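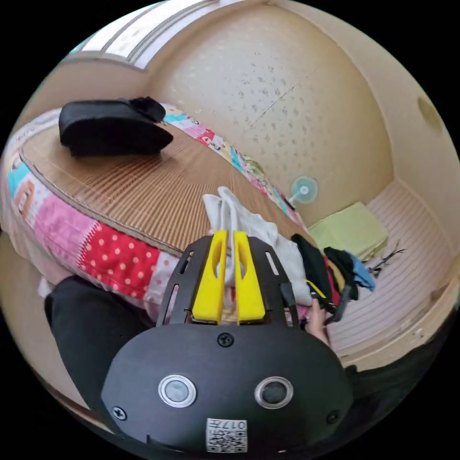
Millet for breakfast, week three

Apr 22, 2021

I've been eating millet for breakfast since the start of the month and I have to tell you all how much I'm enjoying it. Yes, the stuff in the bird feeder! My sister laughed at me over the phone for a good minute and then asked how I cook it, so I'm writing it down once for her and for anybody else who wants it.

It started in February, when my doctor went over my blood work and said she'd like to see more fiber and less of the sweet cereal I'd been pouring myself every morning since college. She didn't scold, she just asked what else I liked. I said toast. We agreed that toast with jam every single day wasn't quite what she had in mind.

I tried oatmeal first and stuck with it for 13 days. I know people love it, and I want to love it, but the texture gets me every time. Then Ysaline Hervieu, who I know from the Harkport swimming group, sent me home with a jar of millet and told me to toast it dry before adding any water. That one step made all the difference for me. It smells like popcorn and the grains stay separate instead of turning into paste.

So, the method. Half a cup of millet goes into a dry saucepan over medium heat, and you keep it moving for three minutes or so, until it smells nutty. Pour in a cup and a half of water (stand back, it spits!), add a pinch of salt, turn it low and put the lid on. Give it 15 minutes, then leave it alone off the heat for 10 more. Fluff it with a fork. That makes enough for two mornings, and the second one warms up nicely with a splash of milk.

If you want it creamy, use more water and stir it now and then. I like it fluffy — my husband likes it creamy, so we take turns.

Toppings I've tried so far:

Frozen blueberries, straight from the bag. Still my favorite.
Chopped apple with cinnamon and a few walnuts.
Plain yogurt and sliced banana.
A fried egg and hot sauce. Don't make that face, it's great.
Raisins. Fine. I wouldn't bother again.

Do I feel different? I'm not hungry at ten o'clock anymore, and that used to be when I went looking for cookies. I haven't weighed myself and don't plan to until my next checkup. I'm not cutting anything out, either. Keith Hinds asked in the comments last time whether I'd given up bread, and no, Keith, I had a grilled cheese yesterday and it was wonderful.

I buy mine from the bulk bins now, and it costs less than the cereal did. Give it a rinse in a fine strainer if it looks dusty, but then shake it really well and let it toast a little longer. I keep the dry grain in the fridge in a jar with a tight lid. Mine started to smell a bit off when I left it in the cupboard over the stove, so that batch went out.

Next up I want to try a savory version for supper, with mushrooms and a lot of black pepper, and Ysaline says I should try making it into little patties with leftover squash. If you've done something like that and they held together in the pan, please tell me what you used — egg, flour, anything! My one attempt ended up as a scramble, and I ate it with ketchup.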